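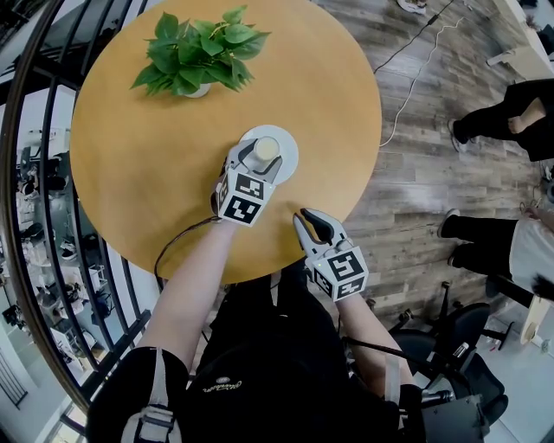
Cakero Shared Offices, Grornville
Quarterly Fire and General Safety Inspection - Ground Floor and Mezzanine
Inspection month: February
Status key: OK / Action / Not checked

1. Exits and escape routes

1.1 Main entrance door opens fully without a key from inside. OK
1.2 Rear exit, push bar. Action
Comment: Bar releases the latch, but the door drags on the threshold for the last few inches of travel. Plane or rehang. Recheck after the repair with the door closed overnight, as the seal swells.
1.3 Corridor width clear along full length. Action
Comment: Flat-packed shelving stored against the north wall outside Suite 2. Same item at the previous inspection, same location. Remove.
1.4 Exit signs lit. OK
Comment: Sign over the mezzanine stair has a hairline crack in the lens. Legible. Replace at next lamp change.
1.5 Stair treads and nosings secure. OK

2. Extinguishers

2.1 Units mounted, pins and seals present. OK
2.2 Gauges in the green band. Action
Comment: Unit by the kitchenette reads at the bottom edge of the band. Tag pulled, Cellodow to swap on the next service call. Do not move the unit from the print room to cover it.
2.3 Monthly tags initialed. Action
Comment: Tags on the mezzanine have no entry for January.

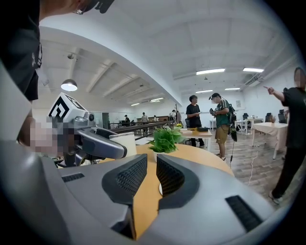

2.4 Signs above extinguishers visible from the corridor. OK
Comment: The coat stand that blocked the print room sign has been relocated.

3. Alarm and emergency lighting

3.1 Panel showing normal, no faults logged. OK
Comment: Nava panel. Clock is slow and should be reset before the next drill so that the event log matches the drill sheet.
3.2 Pull station test, one station per visit. OK
Comment: Rear exit station used. Sounders audible in all rooms with doors shut, including the phone booths.
3.3 Emergency lights, 60 second push-button test. Action
Comment: Fitting at the foot of the stairs dropped out before the end of the test. Battery suspected. The full-duration test is due separately and is not covered by this sheet.
3.4 Smoke detectors free of covers and tape. OK

4. Electrical

4.1 Panel board access clear. OK
4.2 Circuit directory current. Action
Comment: Two breakers still carry the labels of the former tenant. Trace and relabel.
4.3 Power strips not daisy-chained. Action
Comment: One case, Suite 4, under the window desk. Corrected during the visit. Second strip removed and left with the front desk.
4.4 Cords free of damage. OK 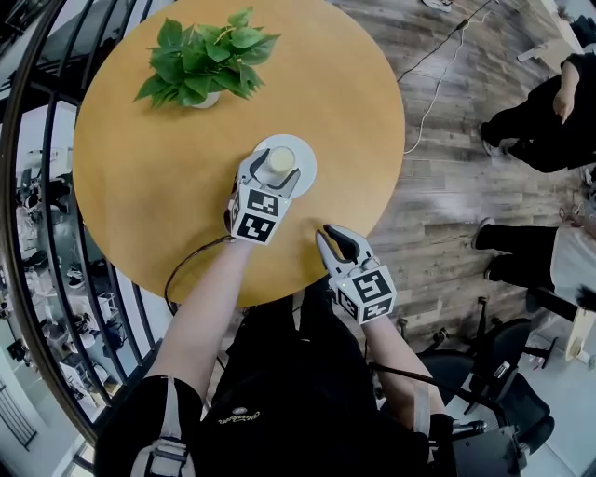

4.5 Space heaters. Not checked
Comment: Suite 6 locked at time of visit. To be done on Thursday together with item 5.2.

5. Kitchenette and storage

5.1 Microwave and kettle on dedicated outlets. OK
5.2 Cleaning closet, chemicals labeled and capped. Not checked
Comment: Key not on the hook.
5.3 Storage at least 18 inches below sprinkler heads. OK
Comment: Margin is thin on the top shelf of the paper store - mark a line on the wall.

Actions from 1.2 and 3.3 take priority. Quote for the rear door is $400, fitting included. Remaining items to be closed before the next quarterly sheet is issued.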